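帮助中心 > 室内地面 > Flostard 方块地毯 > 安装与分区手册 > 第三章

第三章 铺装后的分区划线

本章适用于已铺好 Flostard 低绒方块地毯的房间。铺装步骤见第二章。划线用的胶带须为地毯专用胶带,普通封箱胶带揭下时容易带起绒毛。

3.1 准备

1. 地毯铺完后静置一夜,第二天再划线。胶粘剂未干时踩踏,方块之间会错缝。
2. 用吸尘器沿同一方向吸两遍。墙角和门槛处换扁吸头。
3. 在图纸上标出各分区的位置。常用方格边长为 500 毫米,与一块地毯等宽,可以直接借用接缝作基准。
4. 准备卷尺、粉线、美工刀、硬橡胶滚轮和胶带。深色地毯配黄色或白色胶带,浅色地毯配蓝色。

注意:粉线用白粉或蓝粉,不要用红粉。红粉渗进绒毛后很难清掉。

3.2 划线

1. 从离门最远的一角开始,向门口方向退着做。
2. 弹出第一条基准线,长度不超过 6 米。更长的房间分两段弹,中间留一个搭接点。
3. 沿基准线贴胶带。一手拉直,一手按压,每次推进一臂长。不要拉伸胶带,拉伸过的胶带过几天会回缩,两头翘起。
4. 转角处两条胶带重叠,用美工刀斜切,揭掉多余部分。刀刃只切胶带,不要切到地毯底背。
5. 用滚轮来回压三遍,转角多压一遍。
6. 深灰色地毯上的黄色方格线贴好后,退到门口蹲下看一遍,歪的地方当场揭起重贴。
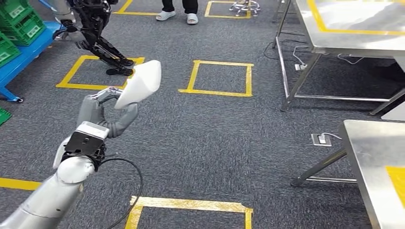
3.3 走线与地面设备

1. 电源线尽量沿墙走。必须穿过分区时,走方格线外侧,并加扁平线槽。
2. 线槽用魔术贴固定,钩面朝下。低绒地毯可以直接粘住,不需要打胶。
3. 移动支架和重物在落脚处加垫片。垫片规格见附录 B,订货号 671。
4. 带轮设备首次进场时,先在一个方格内慢速转向,检查胶带边缘是否卷起。卷起的,整段换新,不要只补一截。

小心:不要把电缆压在地毯下面。电缆被压后外皮磨损,从上面看不出来,多块地毯还会拱起。

Estmont 展厅采用的做法是每个方格只放一类物品,格与格之间留出一人通行的宽度。小房间若排不下,可以减少方格数量,通道宽度保持不变。

3.4 日常维护

1. 每天收工后吸尘一次,顺着胶带方向走,吸头横扫容易掀边。
2. 液体洒落时用白色棉布由外向内吸干,不要擦。颜色较深的污渍用中性清洁剂稀释后点涂,再用清水布吸一遍。
3. 胶带每个季度检查一次。边缘发黑、起毛的,从一端以小角度慢慢揭下。
4. 残胶用 Truner 除胶剂,先在角落试一小块,等绒毛干透再看颜色有没有变化。
5. 单块地毯损坏时,用平口起子从中间挑起,换上同批次的备用块。背面箭头方向要与周围一致。
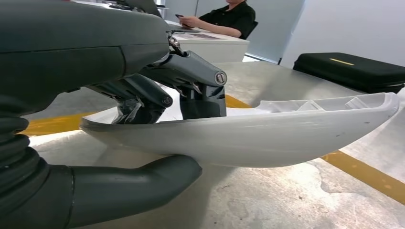

编写:Kosmas Michailidis

3.5 常见问题

胶带贴上后第二天翘边
多数是地毯上有浮尘,或者漏了滚压。揭掉后重新吸尘,换新胶带再贴。旧胶带不能重复使用。

方格对不齐
检查是否混用了两批地毯。不同批次的尺寸可能有细微差别,累积到房间另一头就看得出来。出现这种情况时不要再借用接缝,改为全程弹线。

房间里有地暖
划线前把地暖关掉,地面降到室温后再贴。重新开启时逐日升温,头几天不要开到最高档。

需要临时改动分区
先贴新线,核对尺寸后再揭旧线。旧线位置的绒毛会倒伏,用软毛刷逆向刷几下,过一两天可以恢复。

备用地毯怎么存放
平放,绒面相对,不要竖着靠墙。Başaran 仓储架的最下一层不适合存放,容易受潮。每包外面写明批次号和到货月份,例如一月到货的写“1月”。

胶带用量怎么算
把各方格周长相加,共用的边只算一次,再加一卷备用。面积 330 平方米以上的场地建议先划一个角落试用,确认颜色和线宽后再整批订货。

分享(6) 评论(2)

相关内容
第二章 方块地毯的铺装
第四章 门槛与收边条
附录 B 垫片与线槽规格
Truner 除胶剂使用说明
如何判断地毯批次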